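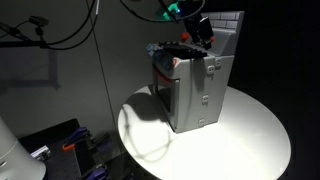
Painting a grey plastic playset, what do I need to do first?

Asked 26th June in Toys and Models

Hello all, I hope this is the right corner of the site for this. I've been given a bag of plastic bits from an old play village, all in that flat pale grey, and I'd love to paint them up for my granddaughter before she comes to stay. I've painted plenty of furniture in my time (we did every door in the house at Zanotgate, and I still have the bad shoulder) but never plastic, and the one small piece I tried, a chimney pot, went badly. I used leftover emulsion and it came off on my thumb the next morning like skin off a rice pudding.

So, do I need a special primer, or should I be sanding it? Some of the parts have moulded brickwork and I'm frightened of filling in all the little lines. She's four, so it will be played with properly and probably chewed at some point. I don't have an airbrush and I'm not going to buy one!

2 answers

Answer from Mumudetti

Oh, what a lovely thing to do. The washing matters most in my experience. New plastic often has a slippery coating left from the mould and old plastic has years of sticky fingers on it, and paint won't hold to either. Warm water, washing-up liquid, an old toothbrush, rinse well and leave it to dry overnight.

Then a light rub with fine wet and dry paper on the flat parts only. Leave the bricks alone, the toothbrush will have done them. After that a spray primer that says plastic on the tin, outdoors, on a still day, from a good arm's length. Do 2 thin coats and wait 20 minutes between them, or whatever the tin says if it's different. I once rushed a doll's house roof in February in a freezing garage and it dried like orange peel, so wait for decent weather.

For the brickwork, paint the whole wall your mortar colour first and let it go hard. Then put a little brick red on a flat brush, wipe nearly all of it off on kitchen roll, and drag it lightly across the top. The lines stay pale by themselves. I find it terribly soothing and have been known to do the same wall twice.

As she's four, do check that the primer, paint and varnish are all marked as suitable for toys. Plenty of hobby ones aren't, and I'd leave it grey before I'd chance it if she's still a chewer.

Answer from Carrasco

just use acrylics, worked fine on mine. wash it first though

Comment from the asker

Thank you both so much. The toothbrush is already out. I'll ask in the shop on Prollberg Road about the toy-safe varnish.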